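I bought the Jurkden mounting board in July to replace a sheet of plywood I had been screwing things to for years. It is a gray plastic board, close to square, with raised slots, tabs and brackets molded into the face. The idea is that you mount small circuit strips and boxed parts on it without drilling. I have used it on two projects now and have enough to say about it.

I paid $56 for it from Hirngate, who also sell the same board in a kit with extra brackets. I did not get the kit. Shipping was slow but the board came flat and undamaged, with a folded sheet of instructions that covers the top row of features and not much else.

**The layout**

The top row has most of what you will use. The slots and tabs there are spaced well enough that a part in one does not crowd the part next to it. The open rectangular bracket in the upper right corner is the best thing on the board. I use it as a pass-through for a bundle of wires, though the sheet says it is for a connector body. It works fine either way.

The lower half is more mixed. The two small slotted tabs on the left are too small for most of what I own. I ended up using one as a tie point and leaving the other alone. The square block near the bottom center takes up a good spot, and I have yet to find a part that needs it. The ledge bracket in the lower left corner is useful if you have something that just needs to rest on a shelf.

**Fitting a circuit strip**

A narrow strip goes on vertically, left of center, and that is where I would put it on any build. It leaves the right side of the board open for bigger parts and keeps the strip away from your hands when you are working on the edge. Mine went in with light pressure at both ends. Wider boards do not suit this product at all. If your circuit is wider than a couple of fingers, look at the Bunting panel, which has a plain grid of holes and lets you decide.

Box-shaped parts are a different matter. The right edge is where they want to go, and you have to bring them in straight.
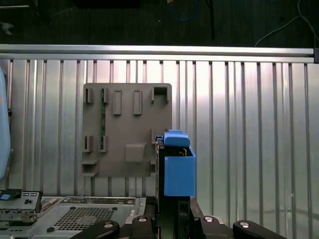

If you come in at an angle the part catches and you end up pushing on the board itself. The board flexes a little when you do that. I have not cracked it, but I would not lean on it. Hold the part low, line it up with the edge first, then press. After a few tries I could do it without looking closely.

Rounded caps and buttons on top of a part have not caused any trouble, provided you keep them facing up and clear of the row above.

**Standing it up**

You can use the board flat on a bench, but I prefer it upright. It takes less room and you can get at both the front and the edges. It does need something solid behind it. My first try was against a stack of books and it slid every time I pushed. Against a wall or a metal panel it stays put. A ridged panel is fine too, as long as the ridges are even and the board touches several of them.

Jurkden sells a stand for it. I looked at it and passed, as the price was close to what I paid for the board.

Think about your lighting before you settle on a spot. Gray features on a gray board are hard to tell apart in flat light, and a shiny surface behind the board makes it worse. I moved my lamp to the left side so the tabs throw a bit of shadow. A second color for the brackets would have fixed this at the factory.

**Cables**

There is nothing on the board for cable management apart from the bracket I mentioned. I run mine up and over the top and keep them in different colors so I can tell power from data. Zidgate makes stick-on clips that hold well on this plastic. I used two along the top and they have not come loose.

**Wear**

After more than two months the slots are as tight as when I got it. There is a faint scuff down the right edge where parts have rubbed against it. The corner ledge has a nick in it from when I dropped a screwdriver. Dust collects in the tabs and a dry paintbrush gets it out.

**Would I buy it again**

Yes, for small builds with a strip and one or two boxed parts. It is quicker than drilling and I can pull everything off and start over without leaving holes. For anything larger I would go with the Bunting, or back to plywood. I would also like to see Jurkden put a proper drawing of the lower half in the instructions. I wrote to ask what the square block is for and have not heard back.

Four stars out of five.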